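Parts of a Table, and What Each One Does

For readers ages 7 to 10
Written by Naheed Sethi
Updated July 15, 2023

You probably use a table every day. You eat at it, draw on it, and leave your homework on it. Most people can name two parts of a table, the top and the legs. A table has more parts than that, and each one has a job.

The top

The flat part of a table is called the tabletop. Its job is to hold things up and keep them level, so a pea does not roll away from your plate.

Tabletops can be made of wood, glass, metal, plastic, or stone. Some are made to look like stone even when they are not. A pattern of streaks and swirls like the ones in marble is called marbling, and a tabletop with that pattern is called marbled. Real marble is a rock. The streaks in it come from other minerals that were mixed in when the rock formed deep underground.

A kitchen tabletop has a hard life. People put hot pans on it, spill juice on it, and drag bowls across it. A good one is smooth, so crumbs and spills wipe off without getting stuck in cracks.

The edge and the corners

The place where the top stops is the edge. Edges can be sharp and square, or they can be rounded. Two edges meet at a corner. A round table has one long edge and no corners at all.

Square corners let you push a table up against a wall or another table without leaving a big gap. Rounded corners hurt less if you bump into them. Families with toddlers sometimes put soft covers on square corners, because a toddler's head is often at just the same height.

The apron

This is the part most people have never heard of. An apron is a board that runs along under the tabletop, a little way in from the edge. It joins one leg to the next. A table with four sides usually has four apron boards, and together they make a frame.

Why bother with an apron? Try this. Stand four pencils on their ends and lay a thin book on top. Now give the book a tiny push sideways. The pencils fall over. Nothing is holding them to each other. If you could fix strips of stiff cardboard between the tops of the pencils, they would be much harder to knock down. The apron does the same thing for a table.

The apron also helps to stop the top from sagging in the middle. You can feel it with your knees if your chair is too tall.

The word is the same as the one for the thing a cook wears. A cook's apron hangs down in front of the cook, and a table's apron hangs down under the top.

The legs

Legs hold the top up off the floor. They carry the weight of the table and everything on it, and they pass that weight down to the ground.

Some legs are round and some are square. Some are carved into fancy shapes. Most tables have four legs, one near each corner. A table with three legs never wobbles, even on a bumpy floor, but it tips over more easily if you lean on the part between two legs. A table with four legs is harder to tip. It can wobble, though, if one leg is a bit shorter than the others or if the floor is uneven. A folded piece of paper under the short leg will fix it.

The space underneath

The space under a table is not a part you can touch, but it gets used all the same. Your feet go there. Stools and chairs slide in. In many kitchens it is also where papers and packages end up when there is no room for them anywhere else.

Now see how many parts you can find on a real table.
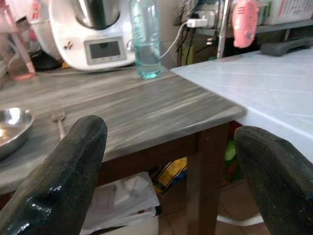

A kitchen table with a marbled top, a brown wooden apron, and a square leg. Papers are stacked in the space underneath.

Look at the bowl and the fork on the tabletop. The bowl is stainless steel, a metal that does not rust easily. The white machine at the back is a food processor. Machines like this chop and mix food, and they can be heavy, so they need a table that stands firm.

Try it at home

Find a table and look at it from below. Ask first if there are people sitting at it. See if it has an apron, and feel where the apron meets a leg. Some tables have screws or metal brackets there, and some are held together with glue.

Then draw the table from the side and label the parts you found.

Words to know

Apron: a board under the tabletop that joins the legs
Edge: the place where the tabletop stops
Level: flat, with no side higher than another
Marbled: having streaks like the ones in marble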